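Care of Work Surfaces and Tabletops
Whitcombe Household Advisory Service
Updated May 5, 2020

Residents are advised to clean tabletops and workbenches with a soft cloth and a mild solution of dish soap and warm water. Wring the cloth well before use. Standing water should be removed promptly, particularly near seams and edges.

Pale surfaces show stains sooner than dark ones. Coffee, tea and tomato sauce should be blotted and then wiped from the outside of the spill toward the center. For marks that remain, apply a paste of baking soda and water, leave it in place for 6 minutes, and rinse. Do not use this method on marble or on waxed wood.

Scouring powders and steel wool are not recommended for any finished surface. Light scratches in an oiled wood top may be smoothed with 800-grit paper, working with the grain, after which a thin coat of oil should be applied and left overnight. Test all products on the underside first.

Hot pans must be placed on a trivet. Clamps and vises should be fitted with a pad of felt or scrap leather between the jaw and the tabletop. Check the tightness of leg bolts twice a year; the Service suggests June and December.

Oily rags present a fire risk. Lay them flat outdoors to dry, away from buildings, before disposal according to local rules.

Questions about a particular finish may be addressed in writing to Aitana Montes, Household Section, Room 32.

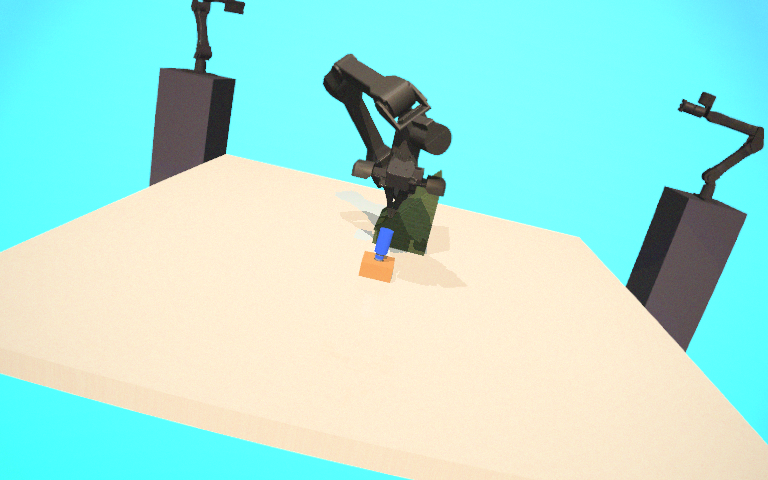

Light-colored tabletop with a thick front edge.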